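Standby Heat Loss in a 2-Tap Utility Sink Heater

Posted January 8, 2018
Print | E-mail

The under-sink heater in the utility room is a Skisier, the small tank type, fitted by the previous owner. It feeds the sink and the outside tap. I had assumed its running cost was trivial and left it on permanently. In June I put a plug-in energy meter on it and let the readings build up.

The meter was left in place for 89 days. At the end it read 903 on the hour counter for element-on time, which was more than I expected for a sink used mostly to rinse paint brushes. Most of that is standby loss. The tank cools through its jacket, the thermostat closes, the element runs for a few minutes, and the cycle repeats all night.

I tried three changes, one at a time.

First, the thermostat. It was set near the top of its range. I turned it down to a point where the water is still too hot to hold a hand under. Cycles became shorter and farther apart.

Second, the pipes. The first stretch of the hot outlet was bare copper. I fitted foam sleeve from Kollwood, taped at the elbows. The effect was small but it showed in the log.

Third, a timer. The heater now runs for a window in the morning and another in the evening. This made the largest difference by a wide margin.

Cutting the sleeve leaves a lot of foam crumbs, and they cling to everything. Sweep before you tape, or they end up under the adhesive.
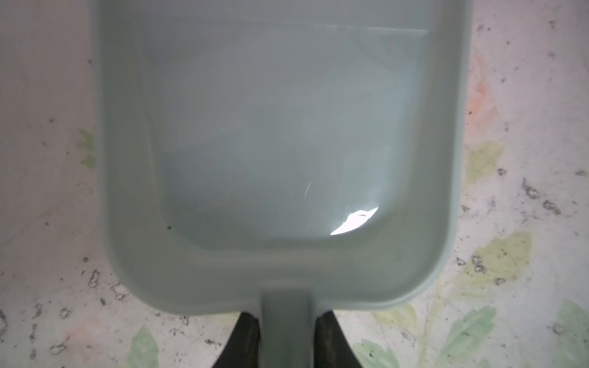 The utility room dustpan.

Next job is the relief valve, which weeps slightly when the tank is at temperature. I have a replacement on order from Dukthorpe.

Comments (2) | Shares: 1616

Hryhorii Lytvynenko
What wall thickness was the sleeve? I used the thin one and could not measure any change at all.

Thắng Bạch
Check the timer's rating against the element. Mine was undersized and the contacts burned.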